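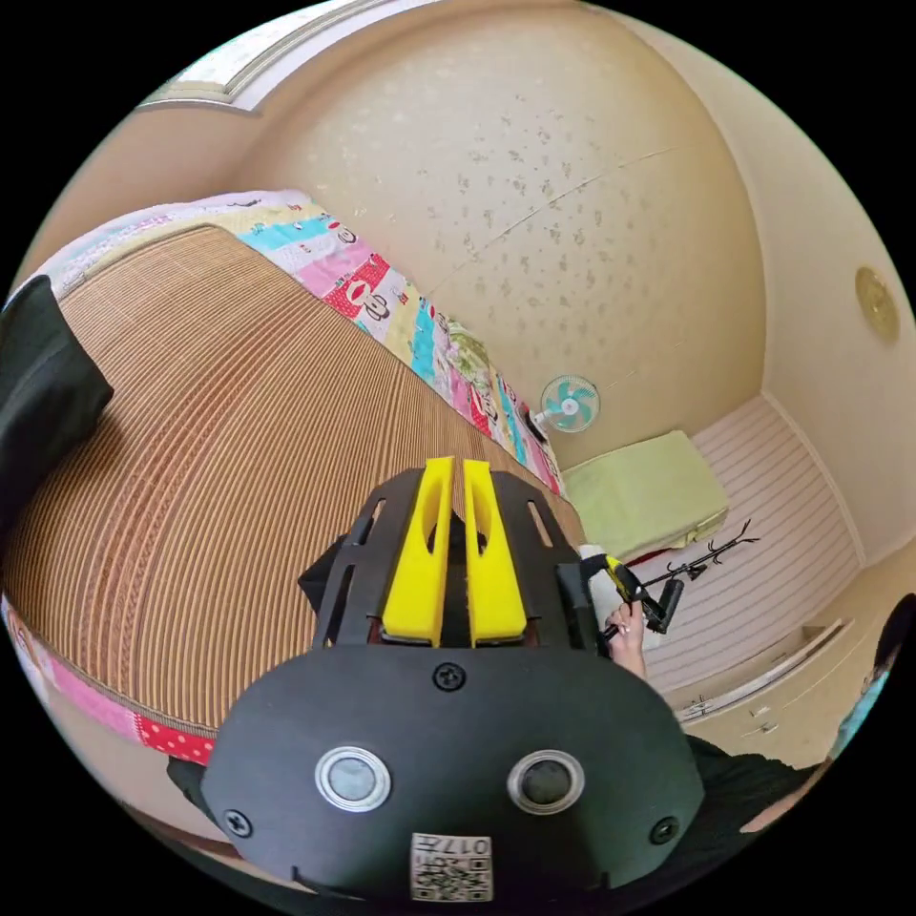 Hand-held gripper collection in people's homes: what rules do you actually follow?

Print this thread | E-mail this thread

kwan_tinyau wrote:

Hello everyone, and thank you in advance to anybody who reads all of this, I know I go on a bit.

We have moved most of our hand-held gripper recording out of the shop and into real homes, bedrooms mostly, two operators to a room, one gripper each. Before we go further I've been asked to write the house rules down properly. So far they have lived in my head and in a very tired notebook, and when I typed them up I found I had opinions about all sorts of things I can't fully defend. So I'd love it if you would pull them apart for me.

The draft, as it stands:

1. Ask the household, room by room, before anything is switched on. A yes for the bedroom is a yes for the bedroom only. Write it down and have the person who lives there sign it.

2. Every gripper has its number on a label on the back of the housing. Read the number out loud at the start and write it on the session sheet next to the operator's initials. Ours have a little square code with the number printed along the top edge, and I want the number written by hand as well as scanned.

3. Check the screws on the back face and the finger bracket with your fingers, then with the driver. Snug only. Please don't lean on them.

4. Press both buttons before the first take and make sure each one springs back.

5. Leave the room the way the family keeps it. Quilts, mats, cushions, fans, coat racks, all of it stays where it was. If you move something for a task it goes back at the end of the task.

6. Two operators stay at arm's length or more, and each says "starting" and "stopping" so the other one knows.

7. Takes of 3 minutes at most, then put the gripper down and rest your wrist.

8. No faces of people who haven't signed. If somebody walks in, stop, say hello like a decent person, and mark the take.

I'm fairly happy with 1 through 4. I expect trouble over 5 and 6. Be kind!

Tin-yau

---

moltotus_bench wrote:

Nice list, and I wish I'd had it when we started. We wrote ours after the fact, which meant a month of arguing about sheets that had never been filled in.

On number 2, keep the handwriting. We went scan-only for a while and had two units with their labels swapped after a cleaning. Every scan was perfect and every scan was wrong. It took one of our younger folks an entire afternoon to untangle it, bless her. I'd add that the label should be stuck on the same way up on every unit. It doesn't matter which way you choose, so long as the person reading it isn't turning one gripper over and not the next. I see yours reads upside down from where the operator stands, and if they're all like that then fine, leave them.

On number 7, I think 3 minutes is a bit long for new people. Their grip gets tighter and tighter and they don't notice. We do 2 for the first week and then let them go up.

---

A_Chevalier wrote:

Good afternoon all. I'm going to be the disagreeable one, with affection.

I don't agree with rule 5 as written. I understand the spirit of it and I would defend the spirit of it anywhere: if you tidy a home before you record it, you end up with a set of very neat bedrooms in which no one has ever slept. But "all of it stays where it was" is too strong for a safety document. Think about a wall fan hung down near the foot of the bed. If an operator is going to be reaching over the bed with a gripper, I want that fan switched off and I want the sheet to say it was switched off. The same goes for a coat rack with its arms sticking out at head height. I'm not asking for it to be carried out of the house, only that somebody looks at it first and decides.

So my wording would be something like: leave the room as the family keeps it, except for anything that can catch, tip, spin or burn, which you deal with before the first take and write down.

My second point is clothing. I don't see it on your list anywhere. We ask for close-fitting sleeves, and we ask for plain colors. Dark is all right as long as you can still tell the operator from the equipment. Black sleeve, black gripper, dim room, and your reviewers will be writing you cross little notes about where the arm stops.

Aurélien

---

kwan_tinyau wrote:

Aurélien, that's a much better rule 5 than mine and I'm stealing it, thank you. "Catch, tip, spin or burn" is going in word for word.

I'm a bit torn on the sleeves. Our operators wear what they like and most of them like black, and I would hate to turn up at someone's home with everybody in matching gray like the gas company. But I do take the point about reviewers. Maybe a strongly worded suggestion? Ours have yellow at the finger end, which does help you find the business part against a dark sleeve.

moltotus_bench, yes, all the labels go on the same way. I'll put that in too. And the 2 minutes for new people.

---

trirstead_ops wrote:

Long-time reader, I hardly ever post, so forgive me if this has been covered.

I'm with the original rule 5, I'm afraid. Once you give people permission to move "anything that can tip" they will move everything, because everything can tip if you're nervous enough. We had a crew clear an entire bedroom down to the mattress on that logic. They meant well, and they folded it all beautifully, and the recordings were no good to us at all. We ended up with a rule that you may switch things off but you may not move them without calling the lead. It's a nuisance to phone in, I'll admit, and that is rather why it works.

Also, where do people put the gripper down between takes? You say "put the gripper down" in 7, but on what? A bed looks inviting and it's the worst place in the room. Soft bedding lets it roll and lint gets in everywhere. A woven summer mat is firmer but the strips can snag on a bracket, and it's somebody's bed besides! We bring a folding tray and it's the best thing we ever bought.

---

A_Chevalier wrote:

I can live with "switch off freely, move only after asking". I'd still want the operator to be able to refuse a room, with no phone call, if it doesn't feel safe. That part I won't give up.

And the tray is a lovely idea. We've been using a kitchen towel on the floor for far too long.

---

prerkholm_annika wrote:

May I put in a word for the family's side of it? I do the visits and the follow-up calls, so I hear about whatever went wrong long after the equipment has gone home.

Rule 1 is good, but it's missing the personal things. People say yes to a bedroom and forget what's in it. Walk through with them, slowly, and ask "is there anything here you'd like put away?" Let them do the putting away themselves. A child's quilt might be nothing at all to one family and quite private to the next one. I allow 30 minutes for that walk and I've never been sorry, even when it only takes ten and we spend the rest of it drinking tea.

Then there's stopping. The sheet should say in plain words that the household can end the session at any time and doesn't owe you a reason. Read that bit to them. Don't just point at it.

On rule 6, I've sat in on plenty of two-person sessions and arm's length isn't much in a small bedroom. With one person at the bed and the other a step away, both holding something up in front of them and both looking at their own hands, you do get elbows. Could you have them take turns when the space between the bed and the wall is narrow?

---

moltotus_bench wrote:

Taking turns halves your takes for the day, though. When you've promised somebody 3,000 of them you feel that pretty quickly. I'd keep both people working and have them face different parts of the room.

---

prerkholm_annika wrote:

I know, and I do sympathize, but I would still plan for fewer takes in a small room. We'll have to differ on that one.

---

kwan_tinyau wrote:

This has been so useful, all of you. Draft two goes around our own crew in November, and the changes so far are:

Rule 1: slow walk-through with the household, and the right to stop read out loud.
Rule 2: number written by hand and scanned, labels all the same way up.
Rule 5: switch off anything that can catch, tip, spin or burn, and write it down. Ask the lead before moving it. Any operator can turn down a room.
Rule 6: still open. I'm leaning toward Annika's turns for the smallest rooms and moltotus's split everywhere else, but I need to try it with tape on the floor first.
Rule 7: 2 minutes in the first week, 3 after that, and the gripper rests on a tray.
Clothing: a suggestion, firmly made.

If anybody has a good folding tray they'd recommend, one with a lip on it, please post it. The one I tried wobbles terribly on anything but a bare floor.

Tin-yau

Contact the moderators | Copyright Mitsotakis-Vlachou, posts belong to their authors | Back to top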